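Unit 6. Surfactants, Builders and Water Hardness
Course notes, Applied Surface Chemistry
Notes prepared by Nimal Liyanage, revised from the version by Gervásio Miranda

6.1 Scope

Unit 5 dealt with surface tension at a clean liquid boundary. The present unit adds a solute that collects at the boundary and lowers the tension. The working case is textile detergency, which uses most of the theory in the course and for which the lab has good data. Dry cleaning is left out. Bleach and enzymes are treated in Unit 7.

6.2 Structure of a surfactant

A surfactant molecule has a water-loving head and an oil-loving tail. The tail is usually a hydrocarbon chain of 10 to 18 carbons. Surfactants are grouped by the charge on the head:

Anionic: negative head. Soaps, alkylbenzene sulfonates, alkyl ether sulfates.
Nonionic: no net charge. Alcohol ethoxylates.
Cationic: positive head. Found in fabric softeners and seldom in detergents.
Amphoteric: charge depends on pH. Betaines.

Anionic and cationic types should not be mixed in the same bath. The two heads attract, the pair loses its charge, and a waxy solid can come out of solution.

6.3 Micelles

At low concentration the molecules sit mostly at the surface and the tension falls as more is added. Above a certain point the surface is full and further molecules gather in clusters called micelles, tails inward. This point is the critical micelle concentration (CMC). On a plot of surface tension against the log of concentration it shows as a sharp bend.

Nonionic types have a much lower CMC than anionic types of the same chain length. The heads carry no charge and do not repel each other. Adding salt to an anionic solution screens the charge and lowers the CMC. Students often get the direction of this effect wrong on the problem set.

6.4 Removal of oily soil

Consider a drop of oil on a fiber under water. Three tensions act at the edge of the drop: oil/water, fiber/water and fiber/oil. Surfactant lowers the first two. The contact angle, measured through the oil, increases, and the drop rolls up and lifts off. If the angle stops short of 180 degrees, part of the drop may stay behind and mechanical action is needed to break it away.

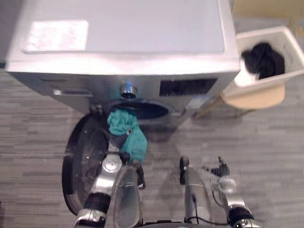 Mechanical action enters the model as a shear term at the fiber surface. It depends on bath ratio (liters of water per kilogram of fabric), drum speed and load. A low bath ratio gives more fabric-to-fabric rubbing but leaves less water to hold the soil once it has been removed. The Rocha method, used in the lab, fixes the bath ratio and varies the speed only.

6.5 Water hardness

Hardness is the total of calcium and magnesium ions, reported as milligrams of calcium carbonate per liter. Soap reacts with calcium as follows:

2 RCOONa + Ca(2+) -> (RCOO)2Ca + 2 Na(+)

The calcium soap is insoluble and deposits on fabric as a gray film. Sulfonates are less sensitive but still lose activity in very hard water.

Worked case. A 3 L sample bath has a hardness of 98 mg/L as calcium carbonate. Total hardness is 294 mg. With a molar mass of 100.1 g/mol, this is 2.94 mmol of calcium. Each calcium ion takes up two soap ions, so 5.87 mmol of soap is lost before any cleaning takes place. For sodium stearate (306.5 g/mol) the loss is 1.80 g.

6.6 Builders

A builder removes hardness ions so that the surfactant does not have to. Phosphates bind calcium in solution. Zeolite A exchanges sodium for calcium and stays solid. Sodium carbonate precipitates calcium as the carbonate and also raises the pH. Citrate is a weaker binder, common in liquid products.

6.7 Lab preparation

Bring the Visley tensiometer sheet. Solutions are made up in 600 mL beakers from the stock labeled Fonlow. Rinse the ring in ethanol between readings and start with the most dilute solution. Questions on the data sheet go to Adebayo Chukwu.

Problems 1 to 5 are due before the lab. Problem 4 requires the table of CMC values from Unit 5, Appendix B.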